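Workshop Notebook – Peripherals Bench
Tuesday, October 22, 2024
Entry by: T. Dervishi
Copy to: Kastriot Babić

Subject: Dry cleaning of desktop keyboards, second round

Purpose

The January procedure for keyboards was written for units that had collected ordinary office dust. It does not say enough about fine powder, and it gives the brush and the cloth in an order that I no longer consider correct. The present round was carried out to settle the order of the tools and to give Kastriot enough material to revise the bench card before the Drista desks are serviced.

No liquid of any kind was used. The trials with the Gastavix spray are a separate matter and have their own pages.

Materials

Full-size black keyboard with number pad, cable attached
Small brush, short bristles
Microfiber duster, purple handle
Light-blue microfiber cloth
White powder, fine, from the Skuder jar

The blue table was used. Powder shows clearly against that surface, and one can judge afterward how much has left the keys and how much has only moved to another part of the keyboard. The plant was left in its usual place toward the back.

Brushing

The brush is to be held low, close to the bristles, and worked along the gaps between the rows. My first inclination is always to scrub in small circles. This should be avoided with powder, as it drives the material under the keycaps, where the cloth will not reach it.

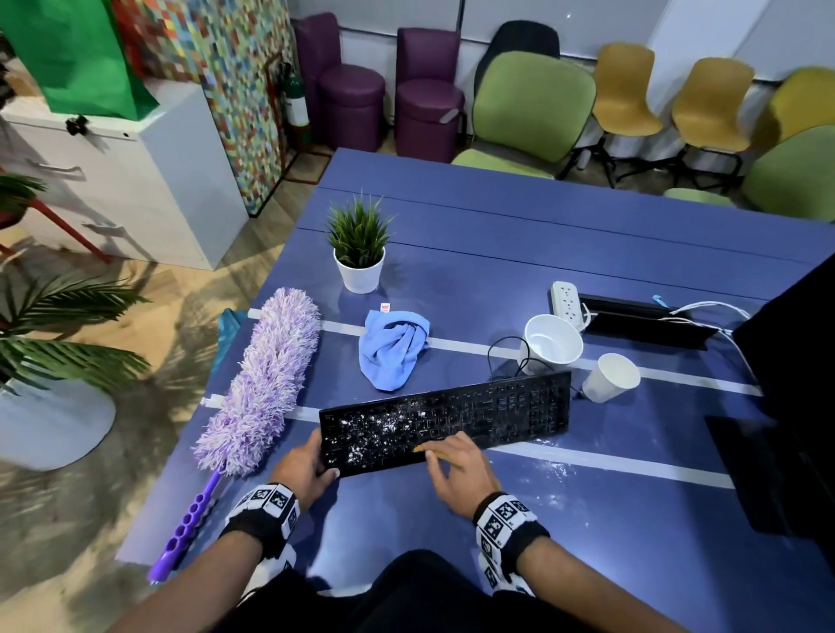 Strokes should run in one direction only, toward the nearest edge of the keyboard. On the letter block this means working outward from the middle. On the number pad the distance to the right edge is short and the work goes quickly. The wide keys (space bar, both shift keys, enter) need a second pass along their long sides, and the brush should be turned so that the bristles enter the gap at a slant.

One hand must remain on the keyboard at all times. A keyboard this light will travel across the table under quite modest pressure, and each small slide shakes powder back into rows that have already been done. Kastriot has suggested a strip of rubber matting underneath. I have no objection, though the mat would itself have to be cleaned between units.

Pressure: light. If the bristles splay flat against the keycap, the hand is too heavy. The Kravets brushes are softer than the ones we had in January and tolerate less force before they bend. 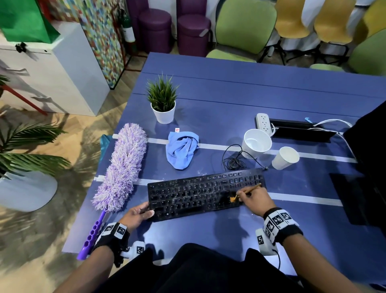

The function row deserves a separate note. The gap between it and the number row is wider than the others and takes up a good deal of material. I recommend that it be brushed first, before the letter block, so that whatever falls forward is collected in the later passes. The old card places it last. Kastriot, please change this.

Tilting the keyboard is permitted between passes. It should be raised from one end, held at a moderate angle and tapped two times on the underside with the fingers. It should not be struck against the table edge.

Wiping

The cloth comes after the brush and never before it. It should be crumpled into a loose pad; folded flat, it touches only the tops of the keys and misses the sloped sides. The free hand holds the opposite end of the keyboard. Wipe across the keys in short movements and lift the cloth at the end of each, exposing a fresh part of the pad once the one in use has turned gray.

Loose powder on the tabletop is to be left alone until the keyboard has been set aside. Wiping both with the same cloth returns the powder to the keys, an error I have made more than once.
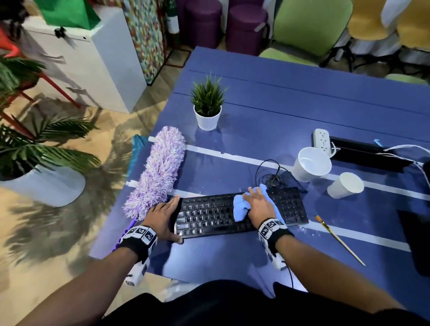
Order of work for the revised card

1. Unplug the keyboard and lay the cable behind it, clear of the hands.
2. Brush the function row.
3. Brush the letter block outward from the middle, then the number pad.
4. Raise one end, tap, set down. Brush again where powder remains in the gaps.

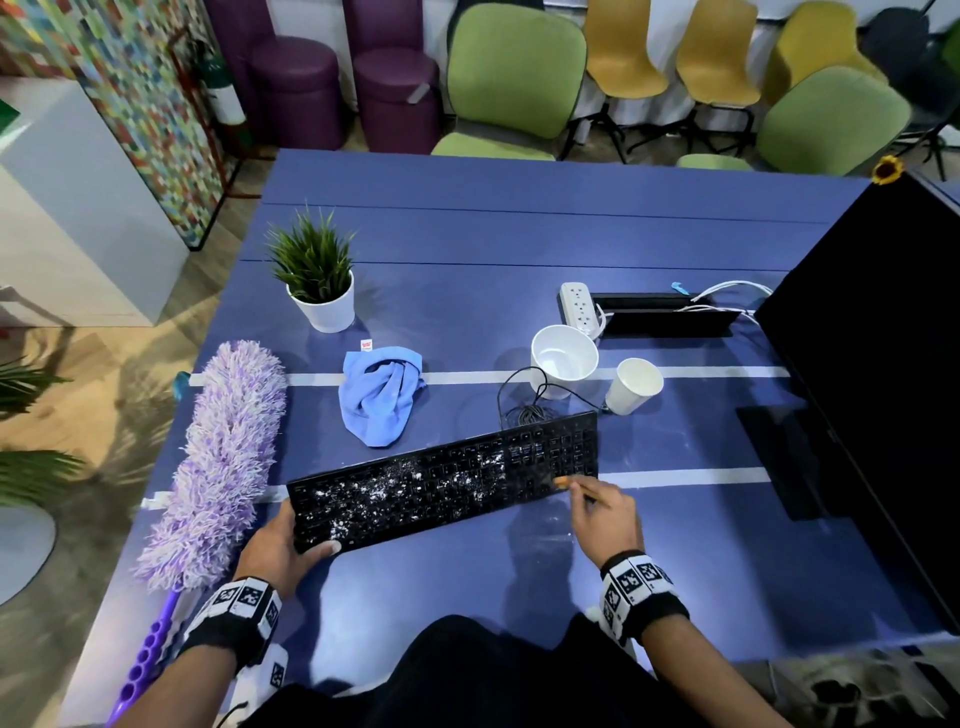
5. Wipe with the crumpled cloth, one end to the other.
6. Use the duster on the underside and along the cable only. It is too thick for the gaps.
7. Set the keyboard aside and clean the table.

Open points

Whether a step for compressed air should stand between 4 and 5. I am inclined against it indoors.

Cloths to be washed separately from the duster – the lilac strands shed in the machine.

Brush order with Kravets: eight more, same size. K.B. to confirm.

T.D.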